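From: Gediminas Hunt
To: Honerville Allotments list
Date: 7/2/19
Subject: Re: [honerville-plots] Blight and what to sow instead of Rarkura

Marijke Martens wrote:

> Has anyone else given up on maincrop potatoes? I lost the lot again last
> summer, both beds, and I'm tempted to put the ground down to beans and
> leave it at that. The Rarkura I had from Van Damme did no better than
> the old ones. Also, what are people doing about the seed order? The
> form I've got still has last year's prices on it and Gijs is not
> answering his phone.
>
> Marijke, plot 17

Marijke,

I wouldn't give up yet. I had blight on the lower plot as well, but the earlies were out of the ground before it arrived and they kept us going until October. If you only want to eat potatoes and don't mind about storing them, grow two rows of earlies and one of second earlies and put your beans where the maincrop was. You lose the big winter sack but you also lose the worry.

On Rarkura, I think you had bad luck with the position more than the variety. Your beds are right against the hedge and the leaves stay damp until the middle of the morning. Mine were out in the open at twice the spacing you use. They did get it in the end, but three weeks after yours, and by then the tubers were a fair size. I cut all the tops off the day I saw the first brown patches, burned them, and left the crop in the ground a fortnight before lifting. Out of the whole row I threw away one bucket.

If you want to try them again, use the bed by the water tank. Ilgın had onions there last year and says the soil is in good heart. She is happy to swap for the season if you ask her, as she wants somewhere sheltered for her peppers.

Two other things that helped me:

I stopped watering from overhead. A can with the rose off, down between the rows, takes longer, but the leaves stay dry.

I dug out every volunteer I could find from the year before. There were more than I expected, mostly under the compost heap. Fouad found some in his as well, so it is worth everybody having a look before the end of March. One plant left over can start it off for the whole site.

As for the seed order, the form with the old prices is the wrong one. Gijs sent a corrected one, but it went out with the water bill and I suspect half of us filed it without reading. The changes are small. Onion sets are the same. Seed potatoes have gone up a little, and the broad beans now come only in the larger packet, so you may want to share. He has been away at his daughter's and is back on Thursday. Put your form through the door of the shed and he will pick it up from there.

We can't go back to ordering singly, by the way. Van Damme will only deliver free if the order comes to 1339 or more, and last year we only just got there with the fleece included. If you are buying netting or canes anyway, please put them on the same form.

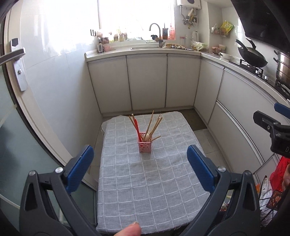
Chitting: start yours as soon as they arrive. Egg boxes are fine, rose end up, somewhere light and cool. I have mine in the back bedroom with the radiator off. A garage is too dark unless there is a window, and you get those long white shoots that snap when you plant them. Don't bother rubbing any off on the maincrop. On the earlies I leave three or four.

I would not plant before the last week of March here, whatever it says on the bag. The lower plots sit in a frost pocket, and I have seen the tops go black there in May. Keep some fleece handy, or old net curtains, which do just as well.

Somebody asked at the gate about Stikico, the stuff for putting on fruit trees. I used it on the two old apples and it did hold, though it is messy and you want gloves you don't care about. It should have gone on in October, so there is no point buying it now. I have most of a tub left if anyone wants it for next autumn.

Last, the tap by plot 19 is still turned off and will stay off until the frosts are done. Please don't force it. The handle is already bent from somebody having a go in January.

I shall be down on Saturday morning from nine if you want to come and look at where I had the Rarkura. Bring your form if you haven't put it in by then.

Gediminas

--
honerville-plots mailing list
To leave the list, send a message with "unsubscribe" in the subject line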